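Notebook, 11/20/25
Home clutter and fire load, bench work for the Ritchie building

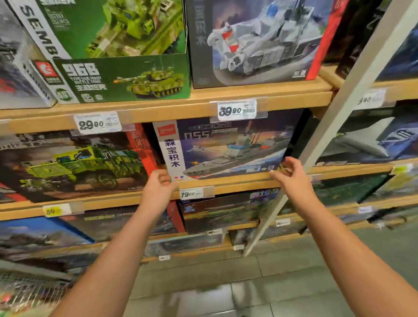 Started on the packing density question for the burn series. Bimside wants one figure for "cluttered room" and I don't think one figure will do. Newspaper stacks smolder from the edges and hold heat for hours. Cartons with air inside go up fast and fall into the walkway. Collections are a third case, and we have been lumping them in with the cartons. A boxed model kit like the 055 destroyer is printed board outside and building blocks inside, so a shelf of those should be entered as mixed load, board plus plastic. I've added a line for it on the survey sheet.

Went back through the Tavville call log. 679 entries, oldest from 1991. The early ones say "untidy" or "full" and nothing else, so no use for us. Set aside 14 where the crew wrote down the width of the path to the door. Morven Mowat has the originals and will check my reading of the handwriting.

Load cell 2 drifted again overnight. Swapped the cable, rezeroed, same drift — it's probably the cell. Sonberg can lend us one but not before February.

Run 19 is void. I left the door gap at the old setting. Repeat with the same paper, same stack height, gap closed to the mark.

To do: order more kraft paper, ask Bimside whether they want the mixed load rooms reported separately, relabel the sample bins.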